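Wamell wallet adds spending notes and a slower, safer send button

July 2018

If you have been using the Wamell wallet for any length of time, you will know that its makers like to take their time over things, and the update that went out to everyone this week is no different. It has been in testing with a group of 200 users since the spring, and now the rest of us finally get to try it.

The biggest change is spending notes. Whenever you send or receive coins you can attach a line or two of your own, so that when you scroll back through your history you are no longer staring at a long column of addresses and wondering which one was the rent and which one was your cousin paying you back for dinner. Notes stay on your phone and are never written to the chain, and they are included in your encrypted backup if you have that turned on (it's under Settings, then Backup, and it really is worth doing before you update).

"I kept a paper notebook next to my computer for two years," said Rajkumari Katiyar, who leads the small team behind the app. "My brother Pankaj kept telling me that a wallet should be able to do this for me, and he was right, so I hope he enjoys reading that."

The send screen has changed too. Once you press Send, there is now a pause of 7 seconds during which you can call the whole thing back with one tap. Anyone who has ever pasted in the wrong address will know exactly how long those seconds can feel! You can stretch the pause to 30 seconds if you like, and people who move coins all day long can turn it off, although the app will ask twice whether you mean it.

Price alerts have been given a good cleaning up as well. Testers had grumbled that they were getting the same alert again and again whenever a coin wobbled around their chosen price, and you can now ask to be told just once and then left in peace until you set a new one. Győző Szabó, who runs the Hungarian users' group, has also finished his translation of the menus, so the app now speaks Hungarian from start to finish.

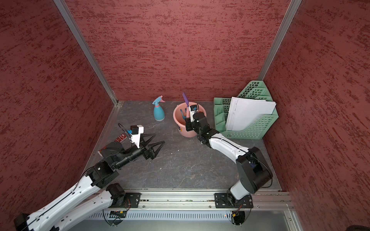
Wamell has also brought back its wallpapers, which went missing two versions ago and which drew more letters to the support desk than anyone there had expected. The full set is in the Appearance menu, and a new one called Katona joins the old favorites. Leire Lozano, who looks after the design side, has been trying out darker colors for people who check their balances late at night, and a mottled deep red with streaks of pink, like the walls behind those two robot arms, is the sort of thing she would like to add next. She is happy to hear what other shades people would enjoy, and the suggestions thread is open to everybody.

The update is free and should reach your phone by itself, but you can also fetch it by hand from the usual stores. You will need 70 megabytes of free space. Support for the Trelletard exchange, which many of you have been asking after, is still being worked on, and Geeta Kashyap on the support desk says October is the month they have in mind. Until then, you can move coins over from Trelletard with an ordinary transfer, and the step-by-step guide in the help section has been brought up to date to match the new send screen.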